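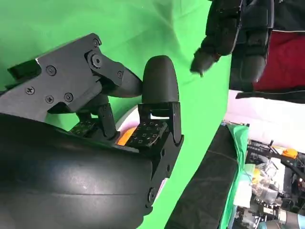

Gangadharan Naidu says a bread box is where bread goes to be forgotten in private, and that I should freeze the loaf the day I get it. I have his opinion in writing from the last thread. What I don't have is bread that's fit to eat by day three.

The facts: I live alone, and the bakery in Ridcombe sells one size of sourdough, 900 grams. I've tried the paper bag (a doorstop by the second morning), the plastic bag (soft crust, then fur), and the fridge, which managed to make it stale and cold. The bread box is a Gelent, enameled, a gift from my sister, and it looks wonderful. Is there some way to use it that I've missed, or do I keep onions in it and move on with my life?

Posted by crustfallen, 18 November 2018

Esterow

Fridge is the worst place, so you can cross that one off. Bread goes stale faster at fridge temperature than on the counter. Learned that at 19 and still have roommates' loaves on my conscience.

The box can work if you leave the loaf whole and stand it cut side down on a board inside. Don't wrap it. If your box has vents, leave them open in summer and shut them once the heating is on. You should get three days, four if you're not fussy. After that it's toast, and after toast it's croutons, and after croutons you're only keeping it out of stubbornness. 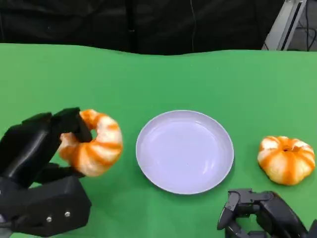

Empty lavender plate on green, bread to either side.

Wipe out the crumbs every week too. One moldy heel will pass it on to the next loaf - I lost most of September that way.

Santoso

just buy rolls

Gangadharan Naidu

I stand by the freezer. Cut the loaf in half when you get home. One half lives in your handsome box and the other gets wrapped tight and frozen. When the first half is gone, leave the second on the counter overnight, still wrapped, then give it ten minutes in a hot oven if you want the crust back. I have done this for years and have nothing exciting to report.

Onions would be happy in the box, for what it's worth. Just don't keep them in there with the bread.

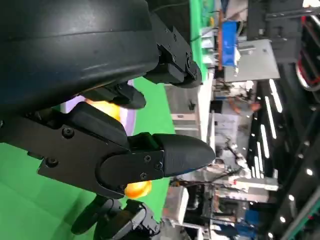

Can I slice the bread before I freeze it?

Slice it first if you mostly eat toast. The slices can go straight from the freezer into the toaster on a slightly longer setting.

154 people found this thread helpful

Related threads
Sourdough crust too hard to cut
Can I freeze butter in the wrapper?
What to do with a lot of stale bagels
Toaster trips the breaker, but only on weekends

Contact us | Community rules | © 2018 | Back to top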